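3.2 Surface finish and upkeep of shared worktables

Figure 2 shows one of the tabletops in the study, with light, honey-colored boards.

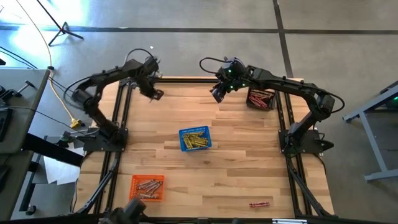 Figure 2. Wooden tabletop seen from above, with black arms mounted at the left and right sides.

The tables were sorted by finish before the survey began. Three finishes were in use at the sites: a hardening oil sold under the name Lirnel, a water-based varnish, and a plain wax. Records of the finish came from the purchase files where these existed. Where they did not, we asked the person in charge of the room, and where that person was unsure the table was listed as "unknown" and left out of the comparison in Section 4.

Oiled tables made up the largest group. The Allura site had switched to oil in June of the year before the survey, after several years of varnish, and its older tables had been sanded back to bare wood first. The Tisodov site kept varnish on all its tables. Wax was found only at Huamán, where the tables are older and are moved between rooms several times a year.

Each table was rated at the start of the study and again after 16 weeks. Raters scored staining, scratches, raised grain and open joints on a scale from 0 to 3, where 0 meant no visible wear and 3 meant wear that a user would be likely to report. Scores were given for a patch 20 cm wide along the front edge and for a second patch of the same width in the middle. The front edge was chosen from pilot work, in which most wear was found where people rest their forearms or slide objects on and off the table. Corners were not scored. They had often been damaged in moving, and this had little to do with daily use.

Room humidity was logged at all sites. The logger at Huamán stopped twice during the second month and the gaps were not filled. We did not try to control humidity or to change how the rooms were heated.

Cleaning was harder to compare. At Tisodov the tables were wiped each evening with a damp cloth and a mild soap. At Allura cleaning was left to the users, and the log sheets posted in the rooms were filled in unevenly. We therefore treat the cleaning data from Allura as a lower limit. Spot repairs, such as sanding out a ring mark and adding fresh oil, were entered on a separate sheet with the date and the time spent. Repairs that took less than five minutes were not always entered, according to staff.

Users were also asked to fill in a short form on the feel of the surface, glare, and whether they had avoided any table because of its condition. We received around 300 forms. Forms that did not name a table were kept for the general questions but dropped from the comparison by finish. The answers on glare mostly concern varnished tables placed near windows, and they are reported separately in Section 4.3. The wording of the form is given in Appendix B.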